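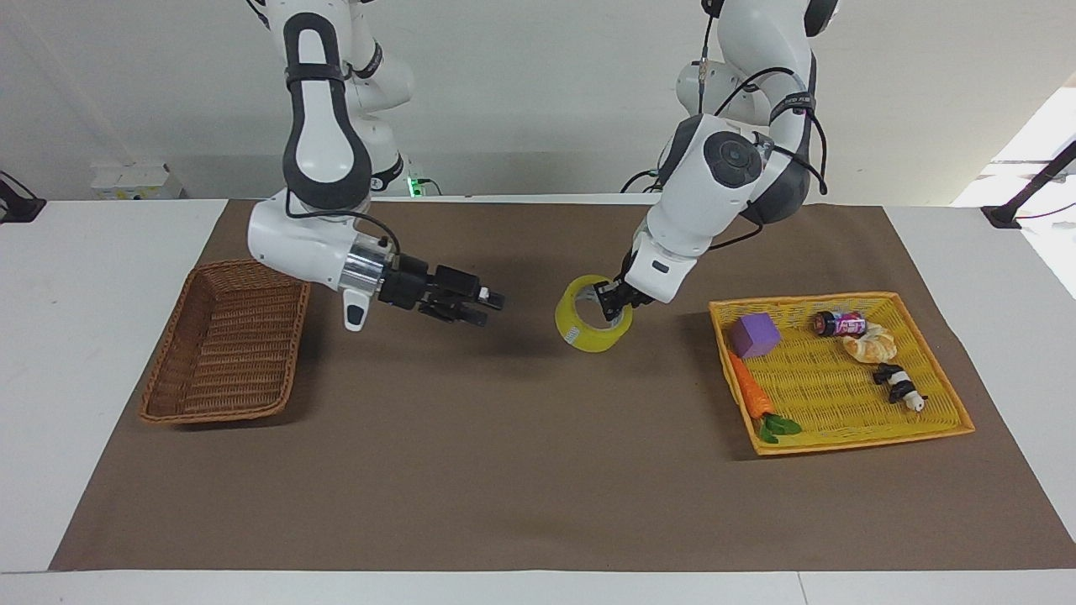

Bench 2, mat down. Left arm has the tape roll by the inside of the core, right arm open. Basket empty, tray on the other side.

28 March 2020, notebook, Flultov returns bench

Came in on a Saturday to get the sort routine through a full run before the people from Mogensen want numbers. Halldóra Arnardóttir was in until lunch, then me alone.

Ran 106 picks. 20 went to the stop state and needed a hand. The tape roll was 7 of those. Everything else was spread over the soft toys and the small can.

Tape roll notes. Gripping it across the outside slips when the outer layer is shiny, and the fingers have to open nearly all the way. Gripping from inside the core holds better but the approach has to be straight or the finger catches the rim. Changed the approach height and slowed the last part of the move. Fewer stops after that, but I changed both at once so can't say which did it. Redo one at a time.

Handover from left to right still not reliable. The right arm gets to its waiting pose too early and then sits there. Doesn't hurt anything but it looks like a fault, and on Thursday's run the packing side pressed stop twice for that alone. Either delay the right arm or put a line on the screen that says it is waiting. Halldóra wants the line on the screen. I would do both.

Foam cube: no trouble. Squashes a little and comes back.
Carrot: grips fine on the body. Keep off the leaves.
Can: rolls if touched before the fingers are level with it.

Staffing side, writing this down while I remember it. The returns table used to be one person sorting all shift. Under the Loseo plan that person looks after two benches and clears the stops, and does the damaged goods by hand as before. On paper that is less lifting and less reaching. From watching the trial week I would say the reaching part is true. What has gone up is walking back and forth, and being interrupted in the middle of the damaged goods. Halldóra did a half shift of it herself and said the stops come in bunches, so you get nothing for a long stretch and then both benches want you together. She lost her place in the paperwork each time.

She also asked who signs for an item if the arm puts it in the wrong place. At the moment the sheet has the sorter's initials on it. I don't think that should stay as it is. Sent the question to Florkar and copied the shift lead.

The pay grade for looking after benches hasn't been settled either. People ask me and I don't have an answer. Told them to take it to the shift lead, and told the shift lead they would be coming.

To do
- Approach height and speed on the tape roll, separately
- Screen text for "waiting", plain wording, large enough to read from the packing side
- Log the time of each stop so we can see the bunching
- Ask for a second stool at the damaged goods table
- Sign-off sheet, wait for Florkar

Arms parked and power off at the bench when I left. Tape roll settings are saved under the new name, old ones kept.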